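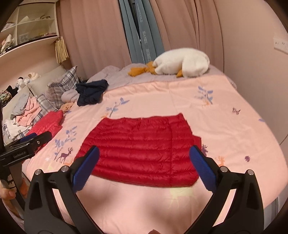
Re: [handheld-demos] folding set, puffy stuff

Quick one, on my phone, back at a proper keyboard Saturday.

On Tuesday night the Citandale list wrote:
> Has anyone had luck with puffer jackets? Our T-shirts train fine
> but anything with filling springs open as soon as the fingers let
> go, and the policy just stands there re-grabbing the same corner.
> Are you teleoperating these or doing them by hand? And do you
> bother with real bedrooms or is a table good enough?

By hand, all of it. Tried remote control on the Torkel arm back in June and gave up after 2 evenings, the lag makes you pinch way too hard and nylon slides out anyway. With the hand-held grippers you feel it go. Much faster too.

Real beds, yes. Table demos didn't carry over for us at all. Mattress gives, quilt moves with the jacket, colours everywhere. Leave the clutter where it is, plushies, laundry, whatever. Just keep the bit you're folding on clear.

What's working for puffers:

- open both grippers wide and stop over the garment before you close. Full beat. If you come in already closing, the clip's useless to us
- pinch on a stitch line, not the fat part between
- fold, then press flat with the pads and hold till the air's out. This is the step everbody skips and I reckon it's your springing open problem
- let go one side at a time
- if you botch it keep going and fix it. We want the recoveries

Clips run roughly 15 seconds per fold, longer for anything with a hood. We had 3,000 before the policy stopped re-grabbing corners, most of those were shirts though so don't read too much into it.

Shiny fabric is a pain. Glare off the creases confuses the tracking, curtains shut helps a bit. Vass version 13 is meant to be better on that, havent tried it.

Uploads to the Nullum folder please, puffers in their own subfolder, NOT mixed in with shirts again. And label left and right grippers before you start, I spent all of yesterday swapping them back.

More when I get a chance. Send me a couple of your bad ones if you can, would like to see where it lets go.

cheers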